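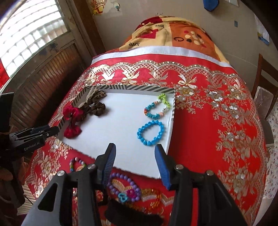
The studio at Pileler makes kiln-cast glass panels for a small number of exhibitions a year. Its founder spoke to us on 08/06/2022, while the current series, Sireck, was being packed for the gallery in Cheetham.

The series consists of 40 panels in three thicknesses. Each is cast in a plaster and silica mold that is used once and then broken away. "The mold takes longer than the glass," the founder said. "People ask about color first. Color is a decision I make in an afternoon. The mold can take me two weeks."

Annealing accounts for most of the firing schedule. The thickest panels stay in the kiln for 63 hours, and the controller logs the temperature throughout. Of the early castings, 3 cracked during cooling. The founder kept them and will show one, unrepaired, at the end of the second room.

"I changed the cooling rate after that and had no further losses in this series. The cracked one has a surface I could not get again, so it goes in."

The earlier work, shown under the title Dinik, used sheet glass and was assembled with visible metal clips. Sireck has no hardware on the front. Each panel rests in a slot cut into an oak rail, with a strip of felt under the lower edge. The rail carries the full weight – the wall fixing only keeps it from tipping forward.

Lighting was still being settled when we spoke. The gallery had proposed spotlights from the ceiling track. The founder asked for a diffuse source behind the panels, set far enough back that the lamps could not be made out through the thinner pieces.

"From the front you get reflections and very little else. The bubbles only read when light comes through."

Asked whether the panels have a fixed order, the founder said they are numbered by firing date and hung in that order, including across corners. The numbers are scratched into the lower edge, out of view once the panel is in its slot.

The next group will be smaller in size and cast in clear glass only. Two molds have already been made.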